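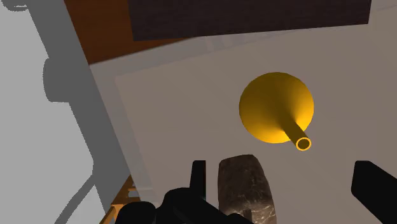

Can a home robot arm clear a kitchen counter by itself yet?

Some of it, if you're patient and you don't own anything with a weird shape.

I've had the Areck arm clamped to my counter for 4 months now, and I like it way more than I thought I would! Blocky stuff is its happy place. Boxes, sponges, a bar of soap still in the wrapper, all picked up and put in the bin without any fuss. Funnels and ladles are another story (the ladle went on the floor twice in one evening, and the dog was thrilled). Anything with a wide end and a skinny end makes it stop and think, and then it grabs the wrong end about half the time.

Setup took me 2 evenings, mostly because the Rastalance app kept asking me to level a counter that was already level. My neighbor Funmilayo Akinola got hers going in one, so maybe it's me.

At $1,402 I can't call it a bargain. You could wipe down a lot of counters for that money. But I do leave it running while I put the kids to bed, and I'm keeping it. 3 stars out of 5, and I'd bump it up if they fix the ladle thing.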